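Hirkosetti 2: a whole-body motion planner, reviewed after a season of use
Catalina Olivares
Jan 14, 2022

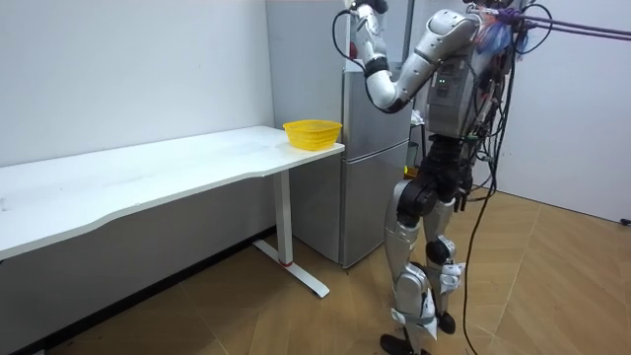 I started with Hirkosetti in August, on version 1, and moved to version 2 as soon as the installer stopped overwriting my joint limit files. The comments below apply to version 2 only. My use is narrow: arm motions on a standing humanoid, with the feet planted and the legs doing nothing except keeping the torso where the arm needs it. I don't use the walking module and have no opinion on it.

The package has three parts. The planner takes a target pose for the hand and returns a joint trajectory. The balance filter reads that trajectory and rejects or bends anything that moves the center of mass too close to the edge of the support area. The viewer plays back both, with the rejected segments in a separate color. Each part can be run alone from the command line, and I mostly do.

Planning

For reaches at desk height the planner is fast and repeatable. Given the same seed and the same start posture it returned the same path every time over 100 runs, something I could not say of Eberhard, the package I used before. Overhead reaches are weaker. With the elbow low and the forearm close to vertical, the solver likes to flip the elbow outward halfway through, and the only cure is a posture cost that has to be tuned by hand. The default weight is too low by a factor of some 3. The manual gives it one sentence.

Cables are not modeled. External cables on an arm or behind the legs have to be added as padding on the nearest link, and padding is a single number per link, so a loop that sticks out on one side costs clearance on all sides. Nondadness handles this better with per-face margins. I asked for the same in the Hirkosetti tracker and was told it is planned.

Balance filter

This is the reason to choose the package. The filter is conservative, its limits are in one readable file, and each rejection is logged with the time step, the joint that contributed most and the remaining margin. Debugging a refused motion takes minutes. Two complaints. First, the foot contact area is a rectangle, with no option for a rounded outline. Second, a support line or tether cannot be declared as a force. You can leave it out, and then the estimate is wrong whenever the line carries load, or switch the filter to report-only. I leave it out and keep the line slack in the model.

Perception input

Obstacles come in as boxes or as a point cloud. Boxes work. The point cloud path drops anything thinner than the voxel size without a warning, and at the default setting a desk leg can vanish between one update and the next. I now enter the furniture by hand and use the cloud only for what moves. It took an afternoon, and I have not gone back.

Tooling

The viewer is adequate. Scrubbing is smooth, but plots cannot be exported except as screenshots. Log files are plain text and open in Stasside without conversion. Configuration is split across 31 files, several of which repeat the same joint names. Rename a joint in one and the loader stops at the first mismatch, reports it, and quits - so a rename means many restarts.

Installation was clean on a fresh machine and unpleasant on an old one. Remove version 1 completely first, including the cache folder in the home directory.

Verdict

Good for standing manipulation where a refused motion is preferable to a doubtful one. Poor for cluttered overhead work until the padding is fixed. I would keep Eberhard installed for quick kinematic checks, as it still starts faster and needs only the robot model.

Settings I changed from the defaults: posture cost raised, voxel size halved, filter log level set to full, elbow link padding increased on the cable side's arm only.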